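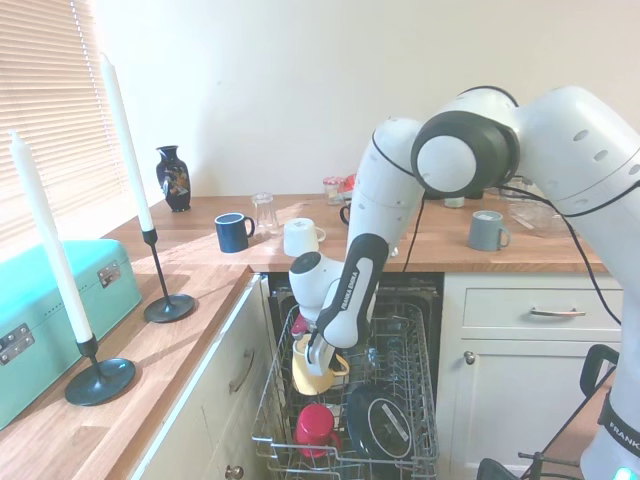
Mugs, Racks and One Very Good Vase: The Kitchen Gallery

Posted Jul 9, 2021

A yellow mug down in the upper rack, a red one upside down in front of it, and that lovely stretch of light wood behind. I could look at this kitchen all day! The dark navy mug with the white rim is my favorite of the bunch.

Welcome to the mug page. I've been meaning to put one up since December, when I finally admitted that I don't own a matching set of anything and never will. I love a kitchen where every mug is a different color and everybody in the house has quietly picked theirs (and gets a little huffy when somebody else drinks from it). So this page is for the mismatched people, with a few notes on what to look at and some things I've picked up from years of loading, unloading and rearranging.

The mugs
Pale yellow, red, navy, white, gray-blue. If you bought those five colors in a box you'd think somebody had lost a bet, but spread them over a wooden counter against a cream-white wall and they look wonderful. The gray-blue one off to the right is very close to a mug I had from Gostura, the little pottery shop that used to be up the hill from us. Mine lost its handle in the move and holds pencils now.

The vase
Small, black, and covered in flowers and birds in orange, white and blue. It stands at the left end of the counter and I think it's the best thing there. I have a soft spot for black pottery with bright painting on it. My own came from the summer market in Lesitz, and I carried it home in a sock inside a boot inside a suitcase. Not a chip on it!

The rack
Gray coated wire, pulled out toward the front, with rows of tines. I'm a firm believer in mugs up top, and I like to fill the rack from the back so I'm not reaching over things. There's a round black lid in there too, tilted among the tines to the right of the red mug. Lids are my weak spot. I always leave them for last and then there's no room, so off they go to the sink.

The counter
Light wood with the grain showing, which will win me over every time. Ours at home is oiled with Uroleo twice a year, and it takes a whole evening, and I complain the entire time and then spend the next week patting it. An upturned drinking glass and an upside-down white mug are up there with the rest, plus a glass jar with a red lid farther back. Red lid, red mug: I do love it when a color turns up twice.

If you have a mismatched shelf of your own, I'd love to see it. The guestbook is open again, and the older kitchen pages are still under Lapiņa in the side menu.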